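Clerkum Bench and Table Covers

Product code CK-1068
Made to order in Ballarat, Victoria
Colours: brown, charcoal, bone

Clerkum is a heavy, matte-finish cover for work tables, cutting benches, packing stations and craft rooms. It lies flat under its own weight and needs no clips or tape on tables with a level top. We cut every cover to the sizes you send us, so please measure the table itself and not the old cover.

The material comes from Flistex on rolls 2,000 mm wide. Anything up to that width is supplied in one piece. Wider tables are done with a butt join along the length, and we will ring you before cutting so you can choose where the join falls. Maximum length in one piece is 13 metres.

Sizes and finish

Standard depth: 1,068 mm
Other depths: cut to order, no extra charge under 2,000 mm
Edges: plain cut or hemmed
Corners: square or rounded
Cable notches: up to four included, extra notches charged each

Hemmed edges sit slightly proud of the table and suit sewing and fabric work, where a plain edge can catch on knits. Plain cut is the better choice if you slide boxes on and off the end. Rounded corners are cut by hand to a paper template. If your table has an odd radius, trace it and post the tracing in with the order.

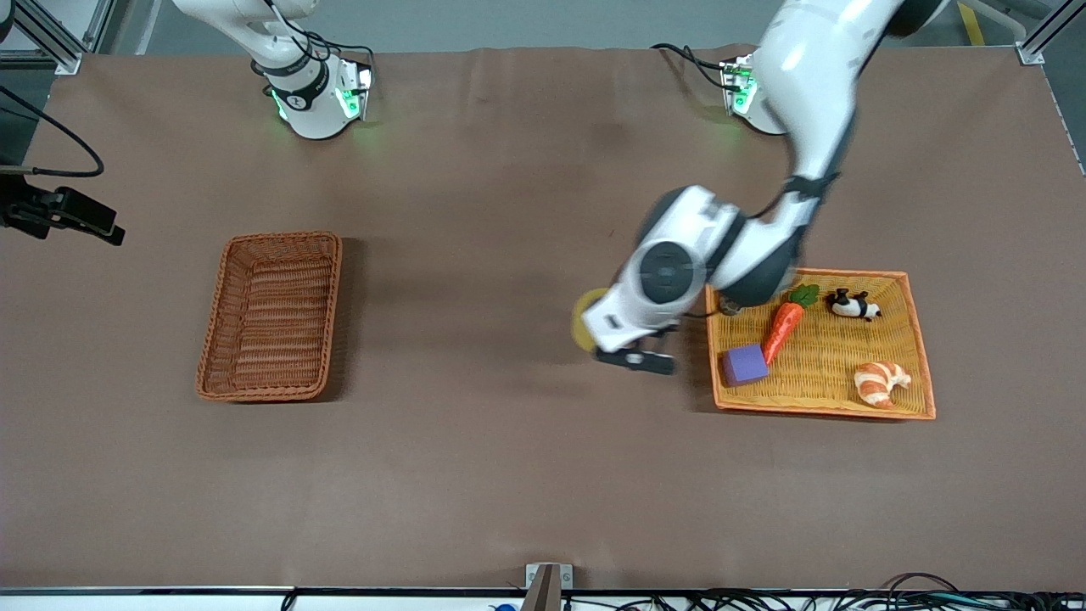
Brown is the colour we sell most of. It hides pencil marks and coffee rings better than bone does, and it doesn't show lint the way charcoal will. The matte surface helps if you work under strong overhead lights, as there is less shine coming back at you late in the day. On a big table, where the brown runs wide and nearly unbroken from one side to the other, it also makes pale parts and white fittings easy to pick out. If you mostly handle dark leather or walnut offcuts, order bone.

Laying the cover

Unroll it face up and leave it overnight in a room that is warm enough to work in. Covers sent in winter hold their curl for longer - give those two nights. Wipe the table down first and check for grit, which will print through in time. Heavy equipment can go back on once the corners are flat.

If anything on the table is bolted down, tell us when you order. Lalit Bisht in our cutting room will send you a sheet to mark up with the position of each base.

Cleaning

Warm water and a little dish soap. Vatel bench cleaner is also fine. Don't use acetone or methylated spirits, and keep irons and heat guns off the surface. Glue is best left to harden and then lifted with a plastic scraper.

Delivery and returns

Covers are rolled on a cardboard core and sent by road. Allow 19 working days for cut sizes. Standard sizes usually go out sooner. We can't take back a cover cut to your measurements unless we got them wrong. Standard sizes can be returned unused, on the original core.

Swatches of all three colours are free. Write to Tamsin Lowther at the sales desk with your postal address.

Page updated 11/19/21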